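5. Setting up Villel for stacking and sorting tasks

This section covers the Villel planner together with the Buravden perception module. It assumes that both arms answer on the bus and that section 4 is complete. The release notes say the defaults "work out of the box." Treat that claim with suspicion until you have finished step 6.

5.1 Before you start

1. Stop any teleoperation session that shares the controller network. Villel will start while another session is live, and it will not warn you.

2. Open the Flarard console and check that each arm reports its own name. If two arms report the same name, fix this now. The planner takes whichever one replies first.

3. Set the command rate to 50. Higher values are accepted by the settings page, but I have yet to see one make a difference.

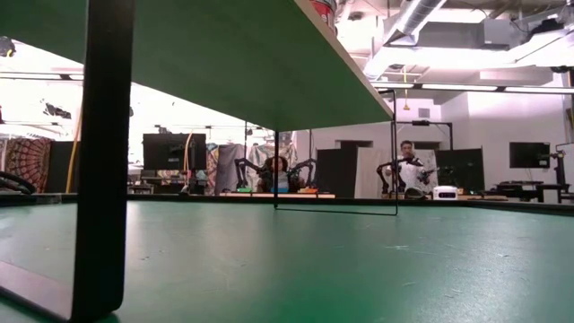
Gebhard Kaufmann: I'd go further on step 1. Pulling the session down in the console leaves the old lease open. Restart the lease service too, or the first plan goes to the wrong station.

The lease restart has been added to the checklist in Appendix B. It takes longer than it should.

Note: "Ready" in the console means only that the process is running. It says nothing about calibration.

5.2 Loading the two-arm profile

4. Load the profile named balogun_dual. Do not use the auto-detect button. It guesses the arm spacing from the last saved session – a strange choice for a tool that is supposed to measure it.

5. Enter the tilt of the board by hand. The planner assumes a flat surface unless told otherwise, and the preview will look perfectly fine either way.

6. Run the self-test in simulation, then again at low speed on the bench. Compare the two logs. If joint error on the bench run goes over 7 in the error column, go back to step 4.

CAUTION: Keep a hand on the stop button during the bench run. The planner's collision check covers the arms and the work surface. It does not cover cables. 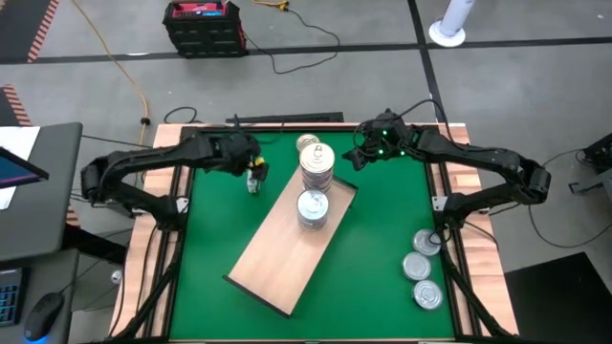
Figure 5-2. Two-arm bench with tilted board and cans.

5.3 Checking perception

7. Start Buravden and let it collect 194 wrist views before you look at any scores. Stopping early gives you a high confidence number and very little else.

8. Open the object list and compare it with what is on the bench. Do this yourself, by eye. The "verify" button compares the module's output with the module's output.

9. Set the merge threshold to 44. This setting decides when two detections count as one object.
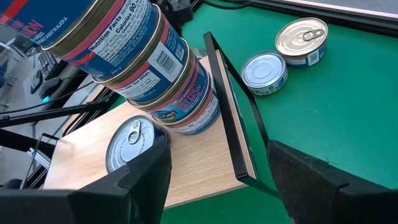
The merge threshold is the setting most likely to waste your afternoon. Set too low, it splits a single object into several; set too high, it treats a row of touching objects as one long one. The manual for the module says that label text settles the matter, and I doubt it. With salmon cans pressed end to end in a leaning stack, one turns its nutrition panel to the wrist camera, the next a barcode, and another the front logo, so the text differs from can to can even where the product may not. Lids are no safer as a cue, as the two cans on the green surface show: the nearer has a plain silver top and the farther a pull tab. Use shape and the rim lines first, and let text break ties only.

10. Save the object list, then plan one pick from the top of the stack and read the path before you run it. Reject any path that passes a finger between two touching cans.

Note: The planner labels a rejected path "deferred" and may offer it again on the next cycle. Clear the queue after each rejection.

11. If the same path comes back after the queue is cleared, restart Villel and repeat from step 4. Saved object lists survive the restart. The board tilt does not, so enter it again.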